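Markers and Pens: Frequently Asked Questions
Urkus Desk Supplies -- Help Pages
Last updated Jan 10, 2024

Which markers can I return?
We accept unopened sets within 49 days from the delivery. For orders made in December the time is the same. Please write your order number on the return form.

How should I store my markers?
Water-based markers with one tip can stand in a cup, with the tip down. Markers with two tips should lie flat, so the ink goes equally to both ends. Please keep them away from the radiator and from direct sun.

What cup is good for markers on a desk?
Any cup which is heavy enough that it does not fall over. A plastic cup is fine for a few markers, but for a full set we recommend the Vorport holder. It has 8 places and a rubber bottom.

My marker writes very pale. Is it empty?
Maybe not. Close the cap well and leave the marker lying for one night. If the color is still weak the next day, the ink is probably finished.

Do you sell single colors?
Yes, for the Gallardo series only. The Gavenus series is sold in sets of three -- the pastel set has the item number 721.
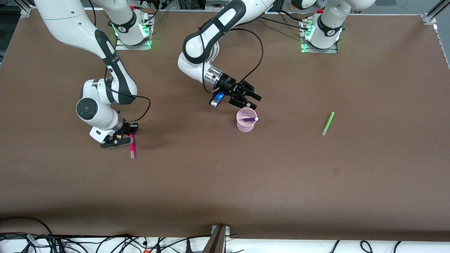 How do I remove marker from a tabletop?
Wipe the mark first with a damp cloth and a drop of dish soap. If something stays, put a little rubbing alcohol on a cotton pad and try it on a hidden place of the table before you continue. Dry the surface afterwards.

Can the caps be ordered separately?
At the moment we do not have spare caps. You can write to us through the contact form and we will inform you when they are again in stock.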